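About Drarska

Drarska builds and tests handling cells for small, flat and flexible items: cards, labels, swatches, blister sheets. The company was set up by Rónán Ó Ceallaigh and Darragh Madigan, who had both worked in packaging maintenance and wanted a shop where a customer could bring a part in the morning and watch it being handled the same afternoon. We have occupied the Lenihan building since the second year of trading. The floor area is 1,270 square feet, divided between assembly, a test room and parts storage.

Most of our work is feasibility testing. A customer sends samples, we set up a bench with the customer's own fixtures where possible, and we report on pick reliability, marking of the surface and cycle time. Reports are written by the engineer who ran the test. If a part is a poor candidate for automation, the report states that and gives the measurements.

Open day

The test room opens to visitors once a year, on a Tuesday in August, from 2 p.m. The main demonstration is card handling. Playing cards are thin, slippery and easily bent, and a mark on the back makes a card useless, so most of the difficulties found in customer parts show up in a card within a few minutes. The bench is dressed as a gaming table, with felt, chips and a card holder, and the arm takes cards one at a time between two padded fingers.

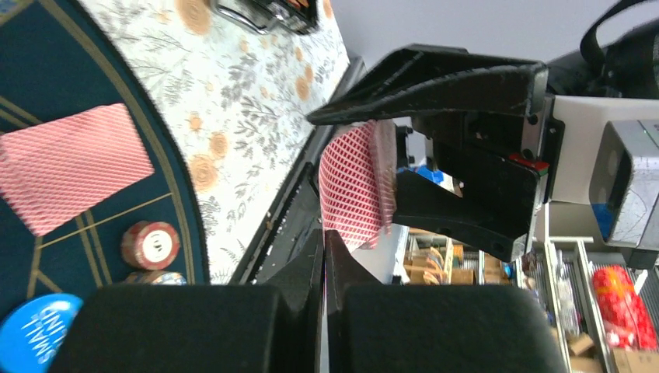
Grip force is the setting visitors ask about most. Too little and the card rotates between the pads; too much and it takes a permanent bend. The working range is narrow and shifts with humidity, so the engineer on duty checks it before each session and writes the value on the board by the door. Visitors may change the force and approach speed from the operator panel within preset limits. The emergency stop is tested in front of each group.

A session lasts 68 minutes, including questions. Darragh Madigan runs the bench and Rónán Ó Ceallaigh covers the control software, Cadum, which was written here and is used on all our cells. Groups are limited by the space behind the guard line. Closed shoes are required.

Visits at other times

Technical visits can be booked through the Diltireck office with 3 working days' notice. Please send part dimensions, material and target rate with the request. Samples are returned after testing unless we are told to scrap them.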